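Ormsby workshop members build two-armed shopping robot

Members of the Ormsby Shared Workshop have completed the main assembly of a two-armed robot intended to carry out simple shopping tasks, the workshop announced in March. The machine, which has been given the name Patum, was designed and put together on the premises over the past 10 months.

The project was proposed by Coralie Hollis, a retired lift engineer, and has been carried forward by a group drawn from the workshop's evening membership. Its aim is to produce a machine that can take produce from an open display, place it in a basket and bring the basket to a counter. All drawings and software will be made available to other shared workshops without charge once the current round of trials is finished.

Most of the structure was made in the workshop's own metal and joinery rooms. The arm joints were bought as a set from Pindimier, a supplier of small motors and gearboxes, and were modified by Wim De Haan to reduce play at the elbow. The wiring was replaced twice during the winter after faults were traced to a connector in the left shoulder. Total spending on parts has been kept within the sum approved by the members, with a number of items recovered from older machines.

Trials are being held against a produce display fitted with open wooden bins and stocked with vegetables of many shapes and sizes. The range was chosen to present the grippers with differing problems. Long green beans tend to hang over the front of a bin, while tomatoes are liable to roll when one is taken from a pile. 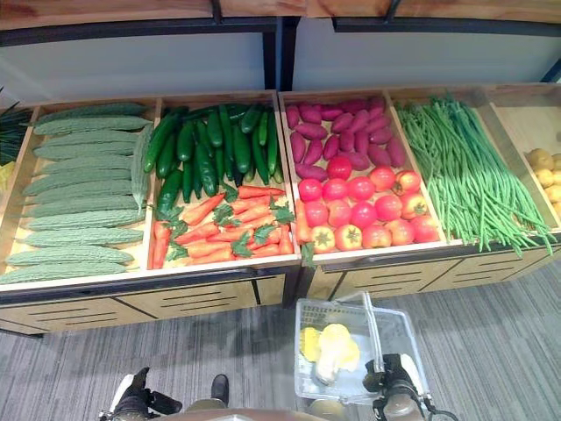
Patum at the produce display with a clear basket in its right gripper.

Work at the display began with single items placed on a flat shelf and moved on to full bins after the control software was rewritten by Marin Mujić. The group has set itself a target of 300 recorded picks before the design is put forward for review. At the last count 84 had been entered in the log, including attempts in which an item was dropped or the wrong one was taken.

"The basket has given us more trouble than the vegetables," Ms Hollis said. "Its weight changes with every item, and the arm holding it must allow for that while the other arm is reaching. We have made good progress on this, but the movement is still slower than we would wish."

Darcy Donnelly, who is responsible for safety at the workshop, confirmed that a stop button is kept within reach of the operator during all trials and that members are asked to remain behind a marked line while the arms are powered. A written risk assessment may be consulted at the front desk.

A second pair of gripper fingers, with a softer inner face, is now being made. The group also intends to test a control board known as Wokance, developed by another member, Isla Ruddock, which would allow both arms to be run from one unit - at present each has its own. Fitting is expected to take several weeks, during which the robot will not be in use.

The workshop will hold an open evening when trials resume, starting at 7pm. Places are limited to 30 and should be reserved through the front desk. Members wishing to join the build group are invited to contact Ms Hollis directly; previous experience of electronics is not required, although an induction in the metal room must be completed before any machine tools are used.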